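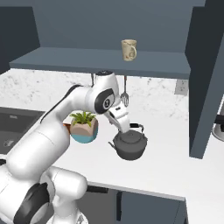
A simulated robot arm at the kettle in one of the Skukivano kitchens. Render: Raso.

Raso releases Skukivano kitchen demonstrations, and asks labs to doubt them

ORMSBY, July – Raso today released the first part of Skukivano, a collection of simulated kitchen demonstrations for training robot arms. The company is making no claim that a robot trained on it will manage in anybody's real kitchen.

The release covers 27 tasks in 16 rendered kitchens, each task recorded by an operator steering the arm from a desk in Ormsby. Failed attempts have been kept in and labelled. Raso considers the usual practice of throwing them out a good way to flatter a learning system.

"We've read plenty of announcements where a high score in simulation gets treated as a finished product," the company said in a statement. "A rendered kettle has a colour and a shape. Whether it behaves like the one on your bench is a separate question, and we haven't answered it."

Early checks were sobering. Of 5 policies trained on the data, 3 did noticeably worse once the counter layout was changed. Those results are included in the download.

Physical trials are planned at Fumdale, where the same tasks will be repeated on real counters. Raso will publish the outcome whichever way it goes, and has set no date for a second release.

Labs wanting access can apply through the Skukivano project page.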